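Search this site
Enter keywords

The Laundry Robot Won't Send You Home Early

Erero, which cleans vacation rentals and does the guests' folding for a fee, told its housekeepers in August that automation would "give them their time back." I'd like to know where it went. Tanner Thibodeau used to have 60 minutes for a unit. Now he gets 20 less, on the theory that a machine will soon handle the clothes. Soon is doing a lot of work there.

Meanwhile the housekeepers spend part of the shift with a gripper in hand, working through sweaters so the software can learn. A knit with one sleeve bunched up is an easy job for anyone who has ever owned one. It is a miserable job for two fingertips.

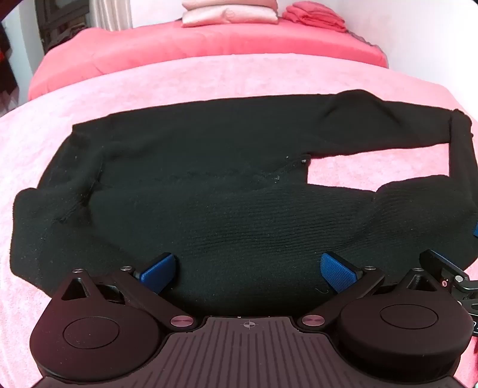 Who Gets Paid for the Lesson

The vendor, Nuvura, gets a product. Erero gets a smaller payroll if it works. The housekeepers get 2 dollars extra an hour, and it stops when the training does. If their hands are worth copying, put that in the contract.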